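Kusero Pictures announces restored release of science fiction film "Trastov"

Kimby, December 2023 - The film distributor Kusero Pictures is happy to announce that the science fiction adventure "Trastov" will return to cinemas in a new restored version. The film tells the story of a mining town on a cold moon, where a young pilot discovers that the town's weather is controlled by somebody outside. It was a modest success when it was first shown, and in the years after it found a loyal audience on late night television.

The restoration was made from the original camera negative by the Miettinen film laboratory. The work took 8 months. The laboratory cleaned the negative, repaired the torn parts and made a new color grading, using a cinema print of the first release as the guide. 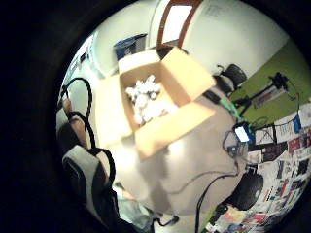 The sound was a more difficult task. The original mix existed only on magnetic tape, and in the second reel the dialogue was very weak. The Miettinen team compared the tape with the optical sound of two old prints and took from each source the parts which were in the best condition. The music can now be heard in stereo during the whole film, also in the long storm sequence, where older copies changed to mono.

The new version includes 3 scenes that were removed before the first release. The longest of them is a conversation between the pilot and her father in the pump station, and it explains why she does not leave the town with the others. The ending is the same as before. Viewers who prefer the shorter cut will also find it on the home edition.
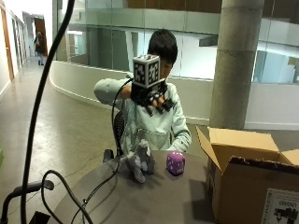
"We received many letters about this film, and most of them asked the same question - when can we see it on a big screen again," says the Kusero Pictures release team. "We wanted to answer with a good copy and not in a hurry. We are thankful to the laboratory for its patience with us and with the material."

The restored "Trastov" was shown to the public for the first time in June at the Kimby Fantastic Film Days. All 573 seats of the main hall were sold, and a second screening was added the next morning.
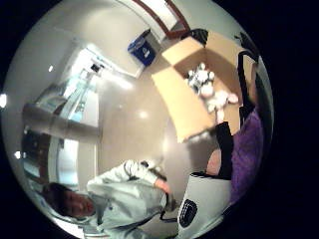 The cinema release begins in the spring in selected theaters. A list of cities will be published on the Kusero Pictures website as soon as the bookings are confirmed. The home edition follows later in the year on disc, in a limited first printing of 3000 copies, with a booklet about the production and the two versions of the film. English subtitles are included on both versions.

Cinemas that wish to book the film can write to the distribution office of Kusero Pictures in Kimby. Screening links for press are available on request.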